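Notebook, Bradine shelf-picking work
April, entry by A. Paewai

Bimanual comparison task, retail drinks set. Question for this block: does the policy use the label text when it has to tell apart two bottles of the same shape, or does it go by cap and tint?

Training set stands at 3,609 episodes after filtering. Held out 200 for evaluation. Fine-tuned from the Kaltness checkpoint, batch 100, action loss logged every 1,000 steps. Wrist views dropped for this run, head view only.

Iced tea pair (冰茶, white peach jasmine), one bottle in each hand, held up in front of the shelves. Both have the same dark grey cap and the same white label. The left one also has the red 减糖 tag, so any cue for left against right has to come from there or from the small sticker near the shoulder.
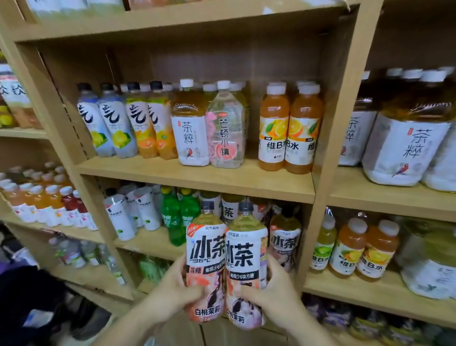 Notes on the label crops

Crops at the old size lose the tag text. Doubled the crop, kept the rest fixed. Kasprzak's masking script blanks the tag only; run it on the held-out episodes before touching the weights.

To do: rerun with the tag masked, then with the whole label masked. Ask Nirnmont for the second calibration file.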